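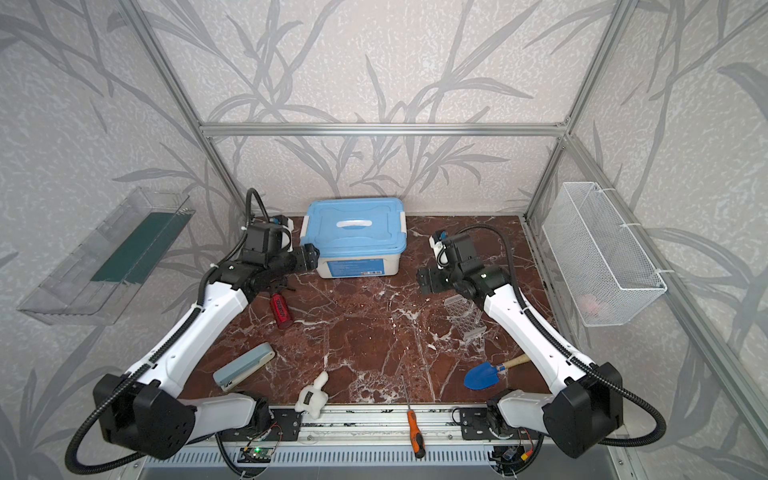
水色のふた付き収納ボックス、テーブルの上で何を入れるのに使えばいいですか

カテゴリ:暮らしの相談 > 収納・片付け > プラスチックケース
2024年3月28日 投稿者:Lempi Halonen
印刷する | メールで送る

質問

はじめまして。日本語はまだ勉強中ですので、まちがいがありましたらすみません。

写真の水色のボックスの使い方について相談します。ふたの真ん中に白い取っ手があり、左と右に白い留め具がついています。茶色の大理石のテーブルの奥のほうに置いています。テーブルには赤い缶などの小さい物がいつも出ていて、作業をするときに毎回横へよけなければなりません。全部このボックスに入れればよいと思いましたが、そうすると毎日使う物まで中に入ってしまい、出すのが面倒になります。

聞きたいことは三つあります。

一つ目、毎日使う物とあまり使わない物を、同じボックスに入れてもよいでしょうか。
二つ目、前の面に青と白のラベルが貼ってあります。小さいバーコードも印刷されています。これをきれいにはがす方法はありますか。前に別の箱でつめを使ってはがしたら、紙が半分残って、とてもきたなくなりました。
三つ目、ふたの取っ手だけを持って運んでも大丈夫でしょうか。缶を入れると重くなるので心配です。

テーブルは前の住まいから持ってきた物で、傷をつけたくないです。よろしくお願いいたします。

回答1 投稿者:Amarachi Uzor

私も外国から来て、同じような箱を長く使っていますので、自分の経験を書きます。

まず分け方ですが、私は一週間に一度も使わない物だけをふた付きの箱に入れます。毎日の物は浅いトレーに置きます。ふたを開けて、取って、また閉めるという動作は、小さいことのようですが、疲れている日にはしなくなります。そして物がふたの上にたまります。私の家では十一月に箱を三つに増やしましたが、かえって探す時間が長くなりましたので、今は一つに戻しました。

ラベルは、ドライヤーの弱い温風を少し離してあててください。10秒ぐらいではなく、角が自然に浮くまで、様子を見ながら続けます。熱くしすぎるとプラスチックが曲がることがありますから、途中で手でさわって確かめたほうが安全です。角が浮いたら、ゆっくり低い角度で引きます。のりが残ったところは、台所用の中性洗剤をぬるま湯でうすめて、やわらかい布でふきました。私はこれで取れましたが、のりの種類によってちがうと思います。

取っ手については、中身が軽いときだけ取っ手で持ちます。重いときは底に両手を入れてください。留め具は左右とも閉まっているか、持ち上げる前に見ます。私は片方だけ閉めて運び、200本入りの綿棒を廊下に全部落としたことがあります。

大理石の上では箱を引きずらないでください。底に砂が一粒ついているだけで線がつきます。うすいフェルトを底の四つの角に貼るとよいです。

回答2 投稿者:匿名

ラベルはそのままでいいのでは。後ろ向きに置けば見えません。

回答3 投稿者:Temba

缶のことだけ書きます。横に倒して入れるところがりますので、立てて入れたほうがいいと思います。高さが足りるかどうかは、先にものさしではかってください。中に食べ物や飲み物がある缶でしたら、ボックスよりも台所の棚のほうがよいです。どこにあるか忘れて、期限がすぎてしまいます。

あと、シールはがしの液を使う方もいますが、大理石に落ちるとしみになることがあるそうです。使うのでしたらテーブルの上ではなく、流しでしてください。

質問者からのお礼

ありがとうございます。フェルトは考えていませんでした。明日買いに行きます。ラベルは、まず温風でためしてみます。後ろ向きに置く方法も、はがせなかったときに使います。

印刷する | メールで送る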